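Ticket 143 - Shared label printer drops off network, Lindholm office
Status: open
Priority: normal
Opened by: Chantelle Sibiya
Assigned: Benoît Besnard

Chantelle, Wednesday 8:40
Label printer by the mail shelf gone again. Shows offline on my PC and Mireille's. Front panel says Ready. Turned it off and on, worked for 4 labels, then offline. We have 200 to get out by the afternoon pickup.

Benoît, 9:05
Can you print the network page - hold the feed button till it blinks twice. Need the IP adress.

Chantelle, 9:12
Ends in 54. Yesterday's sheet taped to the lid has a different number.

Benoît, 9:20
OK so it's picking up a new address each time and the PCs are still pointed at the old one. Somebody reset it to automatic? It was fixed when I set it up.

Mireille Hamel, 9:31
That was me, sorry. Did a factory reset Monday when it was feeding blanks. Did fix the blanks.

Benoît, 9:50
Fine. Short term: delete the printer on both PCs, add it back by the number on the new page. Don't power it off before pickup.

Chantelle, 10:15
Done on mine, printing. Mireille's asks for a admin password.

Benoît, 10:22
Remoted in, added it. Test label OK.

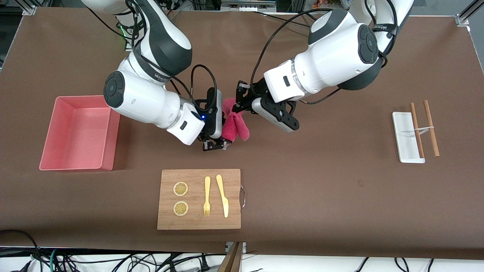
Still to do: put the fixed address back on the printer and reserve it on the router so this doesn't come up after every reset. Router login is with Sointu Kemppainen, I've asked. Also the driver on Mireille's PC is two versions behind - will update after hours, needs a restart.

Sointu, 11:40
Sent you the login. Please reserve the scanner too while you're in there, same problem last January.

Benoît, 1:10
Will do both. Scanner needs its own ticket if it's acting up now.

Chantelle, 3:25
All labels out. One came out faded on the left side, rest fine. Is that the head?

Benoît, 3:40
Probably dirt. Wipe the head with one of the alcohol pads in the drawer, power off first. OK to power off now. Leaving this open till the address is reserved.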